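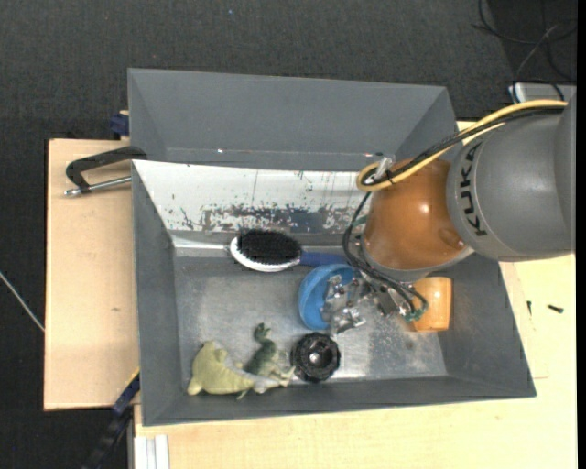 The case for the sloping bin

Mixed household goods are usually sorted out of whatever container is nearest, and the container is usually wrong. My view, after a good many years of clearing, packing and redistributing other people's belongings, is that a large, shallow-angled bin with inclined walls is the correct vessel for the job, and that the vertical-sided crate should be kept for storage.

The argument is mostly geometric. In a straight-sided crate the corner between wall and floor is a right angle. Small items settle into it and stay there. A hand reaching for them has to come down parallel to the wall, with the knuckles against the plastic. Where the wall slopes outward there is room for the hand to arrive at an angle, and the item can be drawn up the incline if it can't be lifted cleanly.

Consider three ordinary objects: a bowl, a cup and a hairbrush. A blue bowl tipped so that the rim stands up is easy to pick, as the rim is the only part anyone wants to hold. The same bowl face down on a flat floor is a nuisance. An orange cup on its side close to the wall is harder, and in a square crate it would be harder again. The hairbrush, lying bristles up, offers a handle and should give no trouble provided nothing has been dropped on it.

Colour matters more than the trade admits. A grey bin is a good background for nearly everything found in a kitchen or bathroom drawer. Blue and orange both read at once against it. White bins lose crockery, and black bins lose combs, hair ties and the dark ends of brushes. I would pay extra for grey and have done so.

There are fair objections. Sloping bins waste floor area: the footprint at the rim is larger than the footprint at the base, so a row of them takes up more bench than the useful volume would suggest. Afiq Mangundap, who fitted out the sorting benches at Erholm, went back to straight crates in October for this reason and reports no regrets. His benches are narrow. Mine are not, and I think he has solved a furniture problem by buying the wrong bin.

The second objection is stacking. Tapered bins nest when empty, which is useful, but they will not stack when full without a lid or a bar. I accept this. A sorting bin should never be full. Once the floor can no longer be seen between the objects, picking turns into digging, and the shape of the wall makes no difference.

The surface underneath deserves a word. Pale wood, level with the base and extending past it on at least one side, gives somewhere to put a thing down while deciding where it belongs. Carpet under the bench is a matter of taste – I prefer it dark and tightly woven, as a dropped cup has a better chance on it than on tile.

If the budget allows only one change, replace the crate on the sorting bench and leave the storage shelves as they are.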